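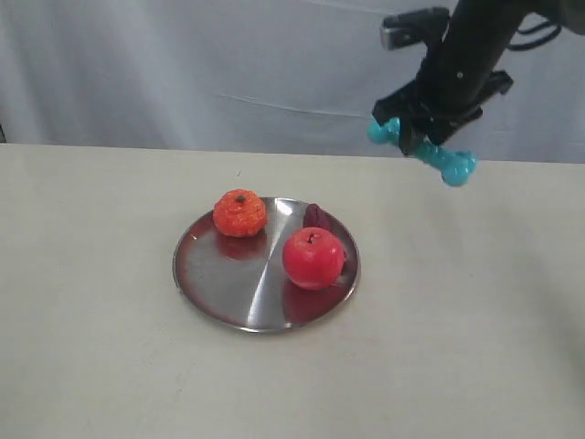
2 min read

Toy fruit on one steel plate and the dog's bone, how do I keep it nice?

Charito Galang
Got a round stainless steel plate we use for play food. Apple, tangerine, a dark plum sort of thing. Also a blue toy bone that ends up in the same pile. Plate's gone smeary and I can't tell if its grease or scratches. Used a scourer on it Monday, daft I know. What do I clean it with, and can the toys go in the same bowl of water?

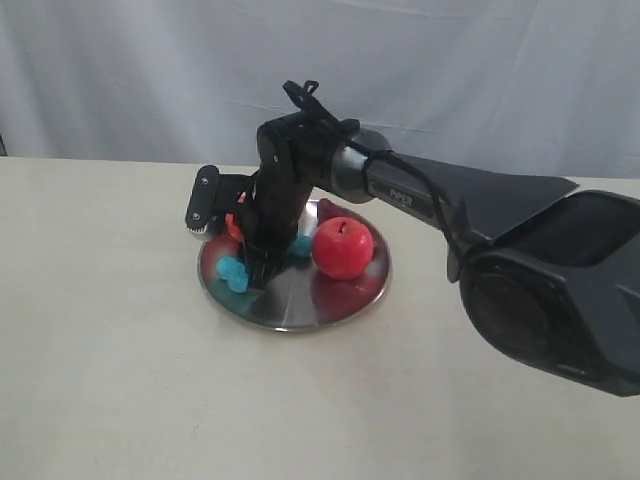 Table is pale too so every smudge shows. Don't want anything strong on it, kids lean all over it.

3 comments · 16 shares

Jericho Sison
Washing up liquid, warm water, soft cloth. Wipe the same way as the brushed lines, not in circles. Dry it straight off or you get spots. If marks are still there after its scratches, you're stuck with them. Toys seperate, check for holes first, water gets in and goes mouldy. Bumpy skins want an old toothbrush.
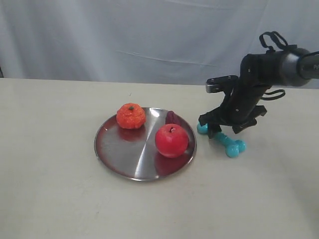
Then a drop of white vinegar on the cloth if its still dull. Rinse after. Same soapy cloth for the table, no vinegar there till you know what the top's made of.

312 found this helpful

Flerkara
just get a plastic plate

Salazar
What Jericho said. Bone gets its own bowl if a real dog has had it!!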